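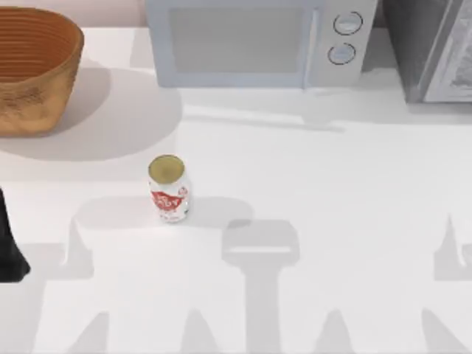

**How long should I leave the Rennie dehumidifier before switching it on for the first time?**

Leave it standing upright for four hours, and overnight if it came to you lying on its side.

## 3. Setting up in the room

Do take your time over this part, as a well-placed machine is a good deal quieter and you'll be living with it all winter!

1. Choose a level bit of floor with 33 cm clear on every side (curtains count, I'm afraid, so tie them back).
2. Slide out the tank, take off the blue tape and check that the float moves freely up and down.
3. Push the tank home until it clicks. The Rennie won't start without that click, however firmly you press the button.
4. Plug straight into a wall socket, then hold **Power** for two seconds.
5. Set the dial to 55% to begin with. You can always nudge it down later if the windows are still streaming in February.

**Note:** On the low setting it draws 395 W, and on the high setting 540 W. Drying laundry really does want the high one.

**Caution:** Never tip the machine with water in the tank. If it does get tipped, unplug it and go back to the standing time given at the start.

The filter light comes on after 4,000 hours. Spare filters are sold by Plistix, part Celberg 2.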